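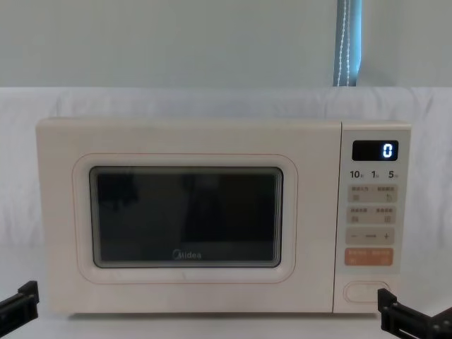
Flivumell Technical Forum > Manipulation cells > Faults and safety

Thread: Contact limit not acting during microwave door task, left arm

Posted by cell_supervisor_2

The purpose of this thread is to record a fault on the two-arm cell at Prustlow and to invite comment from other sites running the same task. The matter has been entered in the site fault log as item 339.

The task is a simple one. The right hand presses the door release at the foot of the control panel, and the left hand is then brought in to guide the door. The oven is a Midea countertop model and stays on the bench throughout. The task had been run without incident since August.

On 13th October the left hand arrived early and met the door while it was still shut. The contact limit should have stopped the arm at once. The arm went on pushing for 5 seconds, moved the oven back on the bench, and stopped only when the operator used the hand-held stop. Nobody was hurt. The door glass was inspected and no crack was found.

The cell has been withdrawn from unattended running. Attended running at reduced speed is permitted for the purpose of finding the fault. The following checks have been completed:

1. Hand-held stop and fixed stop tested on both arms. Both act correctly.

2. Finger pads and fixings on the right hand inspected. Nothing loose.
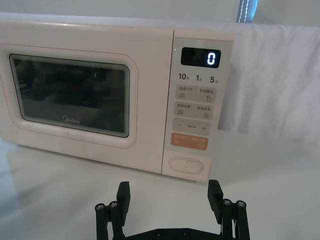

3. Contact limit on the left arm tested against a foam block, clear of the oven. The limit acted on every attempt, and we are therefore unable to reproduce the fault away from the task.

Comment is invited, in particular from sites which have moved to the Pons release of the control software.

Reply from praltitz_bench

We saw something close to this at Praltitz after moving to Pons. The contact limit is not armed until the arm reports that it has finished its approach. If the approach point has been set too near to the object, or the object has been moved forward, the hand makes contact while the software still regards the arm as travelling. The limit is then not watched at all. A foam block test would not show this, as the arm is normally parked before the block is offered to it.

I would suggest comparing the stored position of the oven with its true position on the bench.

Reply from cell_supervisor_2

That is helpful. The oven was measured this morning and stood 10 mm forward of its stored position. There are no stops on the bench to locate it, and the cloth behind it gives no support.

We have since repeated the approach at reduced speed, with an operator holding the stop. With the left hand against the upper left of the window and the door shut, the log continued to show the arm as travelling, which agrees with the account given above. 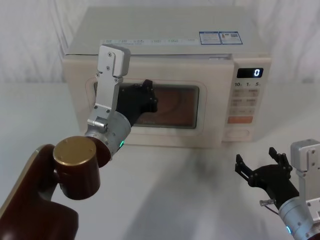 It also showed the right arm waiting for a signal from the left that it could not receive. Neither arm would have given up of its own accord, and the time limit on the step had been left at its starting value, which is far too long for a task of this kind.

Reply from line_safety_north

I must disagree with the direction this thread is taking. The position of the oven is being treated as the cause. Household goods move when they are handled, and a cell intended to handle them must be expected to cope with that. The cause is that a protective limit can be inactive while an arm is in motion. Correcting the stored position will make the fault less frequent and leave it in place.

I would also ask why the oven is supplied with power. The display is lit. A hand which arrives in the wrong place at the control panel could start the oven with nothing inside it.

Reply from praltitz_bench

I accept the first point in part. The contact limit is a process limit, and the Pons notes describe it as such. It was never offered as a protective measure for persons; the stops and the guard distance serve that purpose, and according to the first post the stop worked. That said, I agree that it ought to be armed throughout.

On the second point, later stages of the task at our site require the display to be on. We have 700 logged runs with the oven powered and no unwanted start among them.

Reply from line_safety_north

A record of runs without an unwanted start does not show that the start control is out of reach of a misplaced hand. If the display is needed, the supply should pass through a switched outlet which drops out when either arm is stopped. It is an inexpensive measure and I see no argument against it.

Reply from cell_supervisor_2

Both points have been discussed on site. The switched outlet has been ordered. Until it is fitted, the oven will be unplugged for all door work, and the display will be lit only for runs in which no arm is commanded towards the panel.

A new ready position has also been set. Both hands are held open above the bench and in front of the oven, and neither may move forward until its contact limit is confirmed as armed. 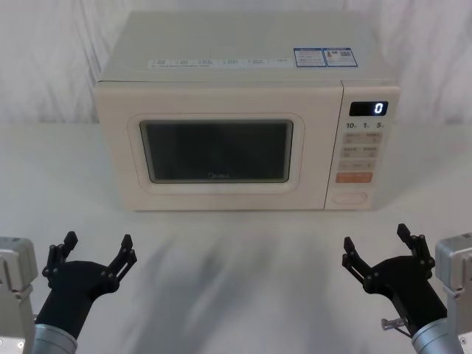

Interim instruction, door task, all two-arm cells at Prustlow

- Check the position of the oven against its stored position before the first run of each shift.
- Start every run from the new ready position.
- Do not begin the step if either contact limit is shown as unarmed.
- Keep the hand-held stop in the hand during door work – it is not to be left on the bench.
- Report any contact made while an arm is shown as travelling, whether or not damage results.

The fault remains open. A request has gone to the software group to have the limit armed at all times, and no reply has been received.

Reply from line_safety_north

Noted. I remain of the view that attended running should also have been suspended, and I have recorded that in the log.

Comments

bench_reader_6: We had the same waiting condition between arms on a cupboard door. Shortening the time limit on the step cured the waiting but did nothing for the contact limit.

k_cell_maint: Could the Pons notes be amended to state plainly when the limit is armed? The present wording can be read either way.

oddjob_fixtures: Low stops behind the oven feet would prevent the oven sliding back, but the arm would then load the door instead. Please consider this before fitting them.

Related threads

Arm reported as travelling after stop is released
Setting step time limits for paired arms
Finger pad wear on appliance doors
Switched outlets for powered test objects

Contact the forum office | Copyright Flivumell | Back to top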